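April
By Pranab Bandara

The plain block holds its place

Toy shops go through fashions quickly, but painted cubes have hardly moved. At Bhattacharjee, a family shop that has sold toys and games from the same corner since 1845, they sit on a low shelf by the till, sold singly from a tray or in boxes of 50. The red and the blue go first. The green ones hang about until Christmas.

I have been living with a box of them for most of the spring, made by a small workshop called Plukitz. They are solid, painted in one flat colour each, and the edges have been rounded so that a corner pressed into a palm leaves no mark. That rounding matters more than the colour. A cube with sharp edges stands up more squarely, but it chips, and it hurts when you kneel on it.

Surface matters too. On a bare table a cube slides at the lightest knock and makes a racket when it falls. A cloth deadens the noise and slows things down. Mine is an old cream one which has never washed clean, and I have stopped ironing it.

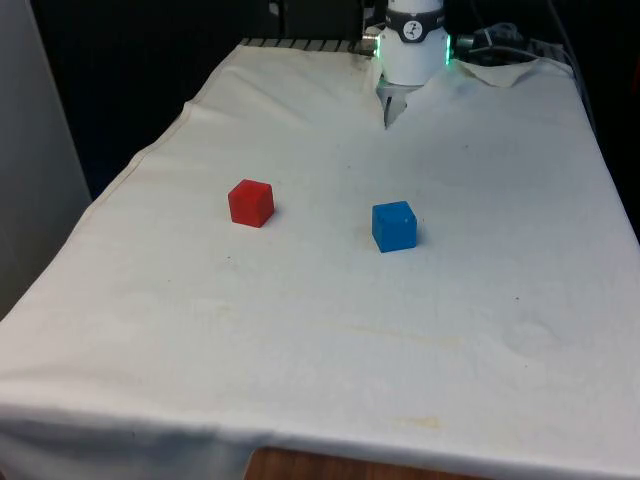

Two cubes is a good number to begin with. Parents tend to tip out the whole box, and a child of two or three will scatter it and walk off. Put down a pair in different colours, with a gap between them, and there is only one obvious thing to do. The playgroup at Dodus, where I spent a morning, starts every new child this way and adds a third block when the first two have been stacked a few times.

Creases are the trouble with cloth. A fold under one edge of the bottom block tips it slightly, and the tilt is carried up through everything above. Two blocks will forgive it. By 5 the tower is leaning, and most of ours came down before the seventh. Smooth the patch you mean to build on and leave the rest.

The top block need not be lined up exactly either. Children rarely place one squarely, and a small overhang does no harm so long as most of the weight sits over the block below. What brings a stack down is usually the letting go – fingers that open unevenly and drag one side along with them.
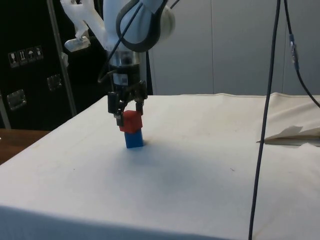 Buying and keeping them

Loose cubes at Bhattacharjee come out cheaper if you only want a few. The Plulby set has 15 in a cotton bag, slightly smaller than the Plukitz ones, so the two do not mix well in a tower. Wipe painted blocks with a damp cloth and dry them straight away. Soaking lifts the paint at the corners.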